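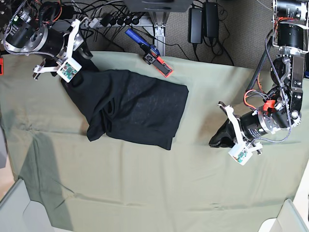

How often should the owner of a small company talk with someone who does not work for him? In my case it is every second week, for one hour, and I would not go lower than this.

19 January 2026
By Arsen Hutsuliak
4 min read
Print | E-mail this post

I have been running Trasia for long enough that I no longer remember well how it is to have a boss. We sell spare parts for bakery ovens, mostly to small bakeries in Prarnstead and the towns near it. When I was an employee, I complained about my boss at lunch like everybody else. Now I eat lunch at my desk, and I suppose the lunch conversation is sometimes about me. This is normal and I am not offended.

What I was not prepared for is how few people I can ask a simple question. For example, last June I had to decide whether to close our second storage room in Plitosby. The rent was going up and the room was half full. If I asked the warehouse people, they would hear that their jobs were in danger. If I asked my accountant, he would answer about the rent only. My wife listened to me for two evenings and then she asked, very kindly, if we could talk about something else.

So I decided alone, and I decided badly. I kept the room for one more year. I think I kept it only because closing it would have needed a difficult conversation, and I had no person with whom to practice this conversation before.

After this I wrote to Pylypenko, who had a printing business when I was starting mine. He sold it and has more free time than he wants. I asked if he would meet with me regularly. I offered to pay, he refused, and now I buy the coffee and also the cake, which he chooses with great attention.

We tried first to meet when one of us had a problem. It did not work. I was always thinking that my problem was too small, or I was too busy with the problem to leave the office. A fixed time is better. I put it in the calendar for all 52 weeks, every second one, and my colleague who manages the calendar knows that she can move the bank but she cannot move this.

Our rules are few. I come with one written question. He is allowed to ask me anything about numbers, and I must answer with the real number and not with the number I hope to have in spring. For the first half of the hour he gives no advice. This was his own idea, and he breaks it often.

Sometimes the question is hardly about business. In autumn I asked him whether I should stop answering customers personally at night. He wanted to know how many such messages there were. I looked in my mailbox and found 807 for the year, and most of them were about delivery dates, which the office could answer better than me. I had been a little proud of these messages. I was less proud after counting. Now they go to the office address and I sleep with the phone in the kitchen.

A friend told me that there are clubs for company owners where you pay 1000 dollars per year and sit in a group. I visited one as a guest. The people were polite, but each one was presenting his company in the best light, and I noticed that I was doing the same thing. Maybe with time it becomes more open. I did not stay to find out, and I can imagine that for another person it is the right place.

I still have not told the warehouse people about the room. The lease must be renewed or cancelled before June, and this is my written question for the next meeting. Pylypenko has already seen it, by mistake, when I left my notebook open beside the cake. He said only that I should bring the lease with me and read it before I come.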